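白いテーブルの部屋、片づけた日のメモ

2020年1月25日

時間ないのでばーっと書きます。あとで直す。たぶん直さない。

前から言ってた白いテーブルの部屋、やっと片づけの続きをやった。前回の記事が9月だから、だいぶあいた。読み返したら「来週には終わらせます」って書いてあって、見なかったことにした。コメントくれてた方すみません、返事もまだです。

今回やりたかったこと。テーブルの位置を決める。床の線をなんとかする。オレンジの椅子をどうするか決める。あと水。水の置き場所。毎回これでもめるので。

結果から書くと、テーブルは決まった。線は半分。椅子は残留。水は保留。

朝いちで行くつもりが寝坊して、着いたのは昼前。ムダッサル・ジャフリさんがもう来ていて、玄関の段ボールをたたみ終わってた。早い。しかも大きさ別に縛ってある。私だったら全部いっしょに丸めて押し込んでた。ありがとうございます、本当に。お礼に肉まん買っていったけど、着くまでに冷めた。

で、まず掃除機。と思ったら紙パックがない。いつもの引き出しにない。その下にもない。買い置きがあると思い込んでいたのは私です。コンビニには売ってないので、ほうきとちりとりで。ほうきは玄関用の毛先がひらいたやつ。四隅のほこりが全然取れない。最後は濡らしたキッチンペーパーで拭いた。これが一番早かった。最初からこうすればよかった。
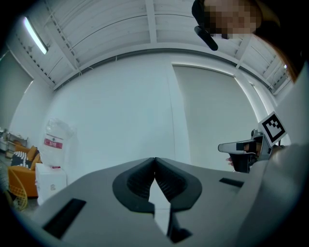

Dasemero 生活班(部屋と備品の係)

係といっても名簿があるわけじゃなくて、その日来られる人がやる感じ。この日は四人。途中で一人帰った。

テーブルの話。

長さ147センチ。測ったのは私じゃなくてメリケ・ゼネさん。私は前に「150くらい」と書いてたけど、3センチ違うと壁と柱のあいだに入るか入らないかが変わるので、ちゃんと測ってもらってよかった。奥行きは測り忘れた。メモに「おく」とだけ書いてあって数字がない。次行ったら測ります。

白い壁に白いテーブル。最初は正直、病院みたいで嫌だなと思ってた。木の色のほうがいいって、去年ずっと言ってた気がする。でもしばらく使ってみると白いほうが楽。ものを置いたときに見つけやすい。黒いペンのキャップとか、小さいネジとか、すぐ目に入る。逆に白い消しゴムは消える。消しゴムだけに。すみません急いでるのに。

天板がつるっとしてるのもいい。拭くのが一瞬で済む。前の机は表面にこまかい溝があって、コーヒーこぼすと溝にそって広がってた。つまようじで掃除してた。あれに戻る気はないです。

ただ、白いので汚れはめちゃくちゃ見える。手の跡とか、コップの輪っかとか。なので布巾を一枚、この机専用にした。台所のと混ざらないように端っこに赤い糸を縫いつけた。縫ったというか、結んだ。洗うとたぶん取れる。

位置は三回動かした。

一回目、窓側。明るいけど背中が寒い。この時期は無理。手がかじかんで、ふたが開けられない。

二回目、部屋のまんなか。まわりをぐるっと歩けて気分はいい。でも線が届かない。延長コードを床に這わせることになって、ムダッサルさんが二回つまずいて、私が一回つまずいて、却下。

三回目、今のところ。椅子とのあいだが105センチ。これだけあれば、座ってる人がいても後ろを通れる。横向きにならなくていい。前は「すみません」「すみません」って言いながらカニ歩きしてたので、これだけでもやった甲斐があった。

床に目印のテープを貼ろうとして、養生テープの緑しかなくて、やめた。目立ちすぎる。次は白か透明を買っていく。って書いておかないと忘れる。白か透明。

それから線。

半分しか終わってないです。ぜんぶほどいて、長さを見て、使ってないのは巻いて箱へ。ここまではやった。箱に入れるところで力尽きて、入れてないのがある。白いのをひとつ、巻いただけで床に置きっぱなっし。よくない。掃除するとき毎回よけることになる。わかってる。

巻き方も人によって違って、肘にかけてぐるぐるやる人と、手のひらで8の字にする人がいる。私は肘派だったけど、よじれるからやめろと言われて、8の字を教わった。三回教わって三回とも最後がほどけた。マジックテープの帯で留めればいいだけなんだけど、帯が足りない。これも買うもの。

延長コードの口にはぜんぶ名前を書いたシールを貼った。これは良かった。どれを抜いていいかわかる。「これ抜かないで」って書いたのが多すぎる気もするけど。シールは家に余ってたやつで、クマの絵がついてる。クマの横に「ぬかないで」。かわいい。ペンは油性で。水性で書いたら指でこすっただけで消えた。一枚目がそれ。

椅子です。オレンジのやつ。

これ、ずっと「大きい」「じゃま」「色がうるさい」って言われてきて、今回ついに手放すかという話だった。引き取り先も考えてた。Guvumの人がほしいと言ってたので、電話までしかけた。

で、最後だからってみんな順番に座った。それがまずかった。

座ったら誰も立たない。メリケさんは座ったままメモをまとめだした。ひじ置きの高さがちょうどいいらしい。部屋がほぼ白なので、ひとつくらい濃い色があってもいいんじゃないか、とか急に言いだして。さっきまで「うるさい色」って言ってたのに。

というわけで残留。Guvumの方、すみません。

白黒のしましまのクッションもそのまま。椅子のオレンジにしましまって、買ったときは完全に勢いで、失敗したかなと思ってたけど、見慣れた。カバーだけ洗いたいけど、ファスナーが固い。ロウソクのロウを塗るといいと聞いたので今度やる。替えのカバーも探してて、600円のを見つけた。でも無地のグレーで、なんか違う。しましまの洗い替えがほしい。同じのがもう売ってない。どこかで見かけた方、教えてください。

休憩のとき、お茶を出そうとしてコップの数が足りなかった。というか、コップがあっちこっちに散らばってた。窓のところとか、靴箱の上とか。集めて洗って、ようやく足りた。コップの定位置も決めないと。決めることが増えていくだけの日。

肉まんはレンジで温めなおした。36秒でちょうどよかった。40秒だと皮の底がかたくなる。これだけは自信をもって書ける。

水の話。

赤と白のラベルがついた、透明の大きいボトル。重い。ほんとに重い。持ち上げるときは膝から、と毎回言ってるのに毎回腰からいってしまう。誰か来てるときに運ぶのが正解。一人のときは触らない。

置き場の案はふたつ。今までどおり白い箱型の棚のあたり。これは壁ぎわで通るのにじゃまにならない。もうひとつは台所の入口。使うのは台所なんだから台所でいいじゃんという、まあ正しい意見。でも台所の入口、狭い。冷蔵庫の扉を開けたときに当たりそう。測ってないので当たるかどうか知らない。測ってから言えばいいのに測らないまま20分くらい話してた。

結論は出ず。とりあえず今までどおり。

棚の中身も見た。説明書の束、電池、なぜか片方だけの軍手。電池は新しいのと使い終わったのが同じ袋に入ってた。誰だ。私かも。テスターで一本ずつ見て分けた。地味に時間かかった。使い終わったほうは端子にテープを巻いてジャムの瓶へ。瓶のふたに「おわり」と書いた。新しいほうは「まだ」。もうちょとましな言い方があったと思う。

説明書は、もう持ってないものの分を抜いたら半分以下になった。炊飯器の説明書が三冊あった。炊飯器ないのに。

午後はテーブルを使う練習というか、片づけたあとの机でふつうに手を動かしてみる時間にした。並べただけで満足すると、次来たときに使いにくくて元に戻る。何回もやってる失敗なので。

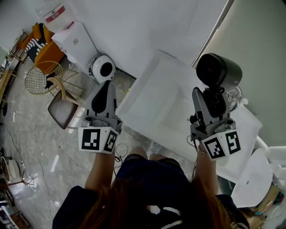
机の上に出すものは少なめにしておく、というのを決めた。黒い筒と、金属のふちがついたガラスのと、そのくらい。あれもこれも出すと、手を伸ばしたときに袖がひっかかる。ガラスは右側。手前すぎない場所。端に寄せすぎると肘で落とすので、ちょっと内側に。

筒みたいに背の高いものは立てておくほうが場所をとらない。ただ倒れる。倒れると転がる。つるつるの天板のただひとつの弱点がこれで、転がりだしたら止まらない。滑り止めの薄いシートを敷くか迷い中。敷くと拭くときにめくらないといけないし。コースターくらいの大きさのを置くだけでいいかも。台所の引き出しに敷いてたやつの余りがあるはず。

立って作業するには机がちょっと低い、という声もあった。座ると今度は足が当たるという声もあった。人によって違いすぎる。椅子の高さで合わせるしかないので、高さの変わる丸椅子をひとつ借りられないかSangに聞いてもらってる。返事待ち。

足もとも寒い。床がほんとに冷たい。靴下二枚でちょうど。スリッパを置くならどこに置くか、これも決めてない。脱いだ場所に置いていくので、机の下とかに転がる。かごを置こうかという話をしたけど、かごを置くとかごに何でも入れるので。前科があるので。なかったことに。

壁はどうするか。白い壁のままでいい派と、何か貼りたい派。私は貼りたい派だったけど、画鋲の穴をあけたくないと言われてそれはそう。はがせるテープで試しに一枚だけポストカードを貼ったら、帰るまでに二回落ちた。壁が冷たいとつかないのかな。あったかくなったらまた試す。

床の隅の丸い白いのは、今の場所のまま。動かすと拭き掃除はしやすいけど、もとの向きがわからなくなって毎回「こっちだっけ」となる。なのでまわりだけ拭いた。手抜きともいう。

夕方、トゥンベーラという名前のはずのお茶をいれた。と思ったら箱の読み間違いで、ふつうのほうじ茶だった。おいしかった。

ごみ出しの話もしておくと、燃えるごみが二袋、紙の束が三つ。段ボールは次の回収まで玄関の内側。外に置くと雨で濡れてどうしようもなくなるので。前に一回やって、持ち上げたら底が抜けた。

帰りぎわにタンヴィール・ジャンジュアさんが顔を出して、椅子に座って、「これ手放すんじゃなかったの」と言って、そのまましばらく座ってた。はい。

次に行くときに買うもの、自分用。

白か透明のテープ
マジックテープの帯
掃除機の紙パック(型番を先に見ること!)
滑り止めは家の余りを探してから
コップ用のトレー、浅いの
ロウソク、短いのでいい

測るもの。机の奥行き。台所の入口の幅。冷蔵庫の扉を開けたときの出っぱり。メジャーは玄関の傘立てにささってます。なぜそこなのかは知らないけど、いつもそこにあるので、そこが定位置ということで。

やり残し。床の線を箱へ。クッションのカバーを洗う。水の置き場。引き出しの下の段は開けてもいない。開けたら帰れなくなると思って開けなかった。あれは一日かかる。

前の記事で聞かれてた、白い天板の黄ばみについて。うちのはまだ出てないのでわからないです。日が当たる側だけ気にしてます。洗剤は台所用のをうすめて、そのあと水拭き。アルコールは使ってない。よく落ちるらしいけど、表面に合わなかったら怖いので。

もうひとつ、椅子はどこで買ったのかという質問。もらいものです。前に部屋を使っていた人が置いていったのを、そのまま。なのでお店はわからないです。裏にシールが貼ってあった跡はあるけど読めない。

電車の時間なのでここまで。続きは引き出しを開けたら書きます。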